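**Kuvden Box Set: The Cleritz Action Collection**

Réjean Charbonneau made a great many films in which a retired man is asked to do one last job. This set has 31 of them, which tells you how seriously he took the word "last."

Every title has been rescanned from the best surviving print. For *Grundex Protocol*, that was a print somebody had stored next to a boiler, and the third reel keeps a warm amber glow. We left it alone. It suits the speedboat chase. 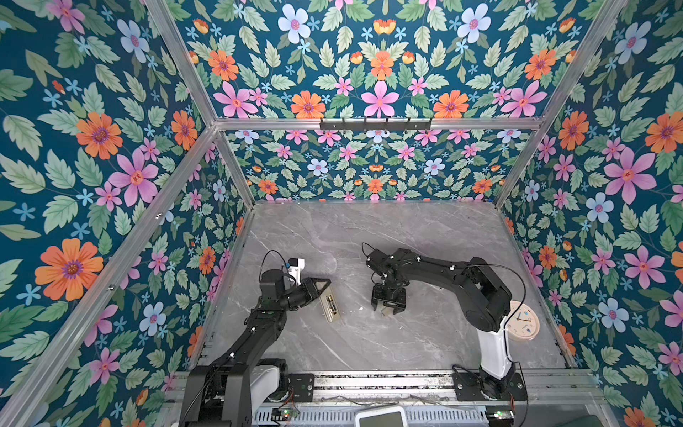
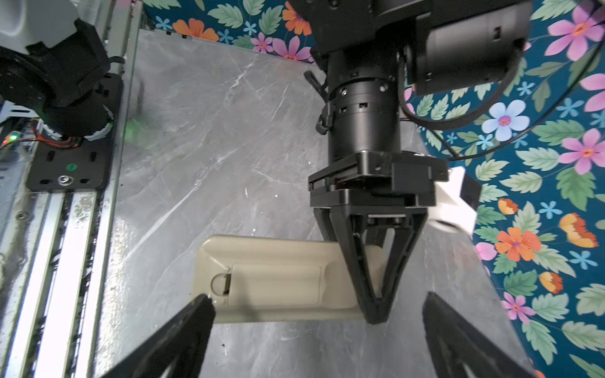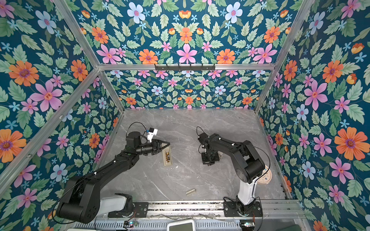

Also in the box:

- A 100-page booklet with essays, posters and one very defensive letter from the director
- New commentary on *Antunes Must Pay* and both of its sequels, in which Antunes continues not to pay
- 40 minutes of outtakes, mostly doors failing to be kicked in
- English subtitles, including for the English

Discs are region-free. Sound is the original mono, so explosions arrive from the middle of your television, as they did in the theater. *Cold Dock 2* runs a little shorter than the version some of you taped off cable, and no, we don't have the helicopter scene. We asked.

The first pressing sold out in February. The second has the same contents and a sturdier slipcase, after several of you wrote in about the corners. Ships in the US and Canada only. Limit 2 per customer.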